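Tosel Neighbors Help Board
Home > Household > Renting and Letting

How do you get a guest room to stop smelling like a guest room?

Asked by skodness_upstairs
October 30, 2021
Tags: smells, bedding, spare room, short-term rental

We rent out the back bedroom of our place in Skodness to people passing through, 34 dollars a night in the slow months, and it has developed a smell. It isn't a bad smell, exactly. It's the smell of an aunt's house where you are not allowed to touch the piano. Two guests have now mentioned it in reviews. One said "closed up" and the other said "vintage," and I don't think the second one meant it as a compliment.

What I've done already: washed all the bedding, twice. Opened the window every day for a week. Put out a bowl of baking soda, which one guest used as an ashtray. Bought a plug-in thing called Meadow, which made it smell like an aunt's house that had been sprayed by a skunk with a marketing degree. My husband says he can't smell anything, but my husband once kept a lunch in his truck from Easter until the county fair.

The room is small, with one window facing north, painted walls, a mattress that's three years old. Nothing is damp to the touch. We have more people booked for December and I'd like to get ahead of it. I don't want to buy a machine. I have 30 dollars of patience left in the budget.

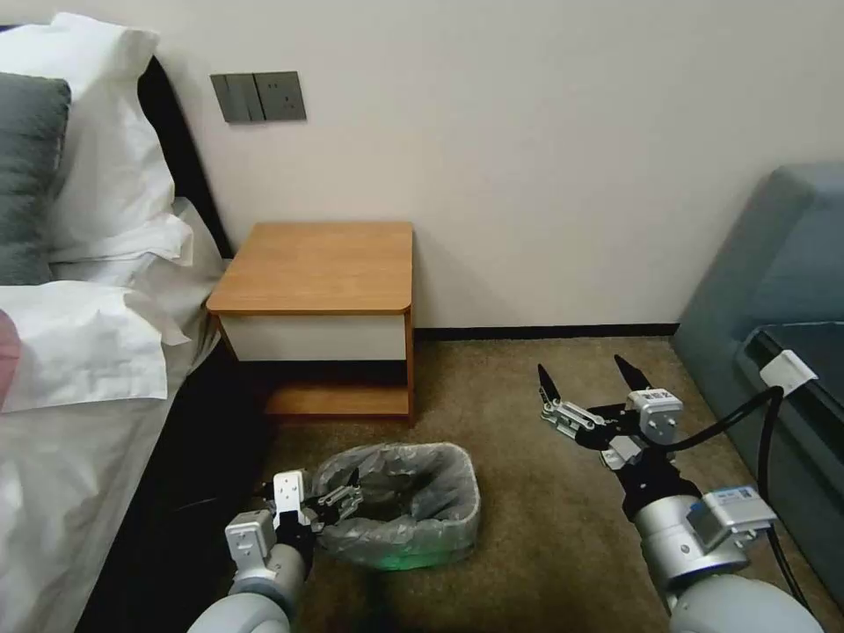
3 answers

Answer from Ustyna Pasichnyk (Top Helper, Household)

I cleaned rooms at the Ummont for a long time and then ran my own three rooms over a bakery, so I've had both the smell and the reviews. Let's go in order of likelihood and leave the expensive guesses for last.

First, find out where it lives. Shut the door and window overnight. In the morning go in before coffee, before toothpaste, before you've hugged the dog, and put your nose on things. Pillow, then the mattress with the sheet peeled back, then inside any drawer, then the curtain, then the wall low down near the floor. You will feel ridiculous. Do it alone. Your nose gives up after a couple of minutes, so step outside between items and smell your own elbow to reset it. (I can't defend the elbow scientifically, but every housekeeper I ever worked with did it.)

In my experience it's the pillows. People wash the pillowcases and feel virtuous, and the pillow inside has been quietly collecting heads for years. Check the tag. Most synthetic ones and a lot of down ones can go in the machine, two at a time so it stays balanced, warm water, half the soap you think you need, and an extra rinse. Then dry them until you're sick of it, and then one more cycle. A pillow that's dry on the outside and clammy in the middle will smell worse than the one you started with. If you fold it in half and it just lies there like a teenager, throw it out.
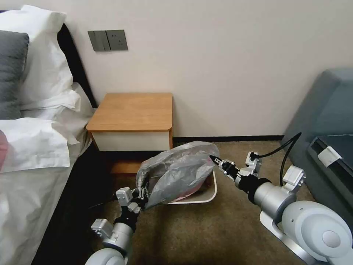
Second on my list is anything that traps air, and people forget how much of that is sitting right next to the sleeper's face. Spare blankets zipped into vinyl, the mattress protector with the rubbery backing, a drawer lined with paper from two presidents ago. The gap between the bed and the wall is a classic, because that's where things get tucked so the floor looks tidy, like a bag of spare odds and ends. Plastic has a smell of its own, and whatever you put in it gets to share. Clear that side completely, pull the bed out a hand's width so air can move behind it, and take the drawer all the way out and leave it somewhere breezy for a day. If the inside of the drawer is bare wood, wipe it with a barely damp cloth and a splash of white vinegar and let it dry before it goes back.

Third, the bedding that hangs. If your duvet touches the floor, it's sweeping the floor. Get one a size smaller or tuck it.

Fourth, the walls. Paint holds on to things, cigarette smoke above all, and you did mention an ashtray. One bucket of warm water, one squirt of dish soap, a sponge mop you've never used on a floor. Start at the bottom and go up so you don't get drip tracks. Stay well away from outlets and switches with it; wipe those plates with a cloth that's nearly dry.

And air the room properly. One open window on a north wall does very little by itself. Open the bedroom door and a window on the other side of the house, and do it for twenty minutes with the bed stripped back to the mattress. I stripped every bed the moment the guest left and didn't remake it until the afternoon.
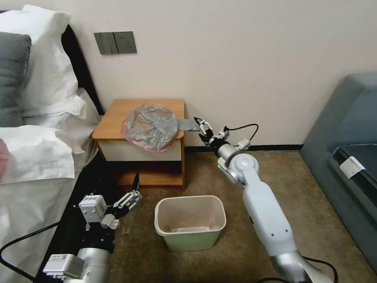

Do all that before you spend a cent on anything scented. Throw out Meadow. A scented room tells a guest that you had something to hide, and then they go looking for it. If you must have a smell, let it be laundry, and only faintly.

If it comes back within a week of all this, it's probably the mattress or something under the floor, and then I'd want to know what the room was before it was a bedroom.

14 people found this useful

Answer from pavliuk_fan_620

Ozone generator. My brother-in-law has one. Fixed his boat.

1 person found this useful

Reply from skodness_upstairs: I said no machines. Also I'd want to hear from somebody other than your brother-in-law about breathing it.

Reply from pavliuk_fan_620: you don't breathe it you leave the house. plants too

Answer from gravel_and_lace

Agree with Ustyna on pillows, disagree on vinegar in drawers. I did my whole dresser that way and for a month my socks smelled like a salad. Plain water and a sunny day did more. If you don't get sun where you are, crumple newspaper into the drawer, shut it, change it every couple of days. My mother did this with suitcases.

Also check whether the smell is coming from the hall. We blamed our spare room for a whole winter and it was the coat closet on the other side of the wall. Wet boots, a dog towel, and a ham bone. I never got a straight answer about the ham bone.

5 people found this useful

Comment from skodness_upstairs

Update. Did the nose thing before coffee. It was the pillows, and also the curtain a little. One pillow failed the fold test so badly that I apologized to it. Husband came in while I was smelling the baseboard and left again without a word. The room used to be where my father-in-law cured sausage, Ustyna, is that going to matter?

Reply from Ustyna Pasichnyk: Wash the walls twice.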